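Home | Past Issues | Subscribe | About

Can It Do the Dishes Yet? A June Update
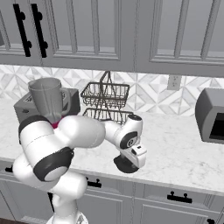 My inbox has one question in it, over and over, and it's always about the dishes. I get it! I hate them too, and I've been writing this newsletter long enough that people figure I must have a date by now. I don't have a date. What I have is a lot of hours spent watching robot arms in pretend kitchens, and some opinions. Take the kitchen at the top of this issue, which is a computer simulation from marble to microwave. You've got a two-tier wire dish rack in the middle of the counter, a blender jar over on the left perched on a boxy gray appliance, and a big white arm with its gripper pointed down at the counter and nothing in it. To you or me that's a kitchen on a slow morning. To the software, that rack is a nightmare. Thin wires, gaps everywhere, one basket hanging over another, and the backsplash pattern showing right through the whole business. A lot of vision systems still have trouble deciding where a wire basket stops and the wall behind it starts, and that's before anybody asks the arm to slide a saucer in between.

I called up Murdo Skinner at Fasimier to talk about this, mostly so I could complain to somebody who'd understand. His group runs a put-away test in simulation, over and over, overnight mostly. The last batch was 1384 tries at setting a single cup in a rack. He wouldn't let me print the success rate (boo) but he did say the misses were boring ones. The cup catches on a wire, the rack scoots, and the arm carries on like everything is fine. "It's very confident," he told me. "I'd take a little less confident."

What I like about the simulated stuff is that you can drop the cup all night long and still have a cup. What I don't like is that the counters are so clean. My own counter right now has mail on it, a banana, half a bag of rice held shut with a clothespin, and a sponge I should have thrown out in the spring. I'd love to see somebody build THAT kitchen and turn an arm loose in it. Murdo says they do mess things up on purpose, moving stuff around and changing the lighting between runs, and that it helps. He also says water is still a pain to simulate, which is kind of a big deal for dishes.

The shop floor is further along, and I think that surprises people who only see the kitchen videos. I drove out to Erkbridge to see the Munro packing line, where 2 arms load trays of plastic caps all shift. Same trays, same caps, same spot every time. They're good at it. Then a tray showed up with a bent corner and the whole line sat there until a guy walked over and pushed it flat with his thumb. Took him 3 seconds. I keep thinking about that thumb when folks ask me about dishes, because a sink full of dishes is pretty much all bent corners.

So my answer for now: wiping a flat counter, getting close. Moving a sturdy mug from one spot you picked to another spot you picked, sure, on a good day. Emptying a whole rack, with the lids and the whisk and that one weird peeler, I wouldn't clear out the cupboard for it yet.

Next issue I'm hoping to get into the Pravness laundry trials, if they'll have me. They're working on towels only. No fitted sheets - I asked.

2 comments | Share this issue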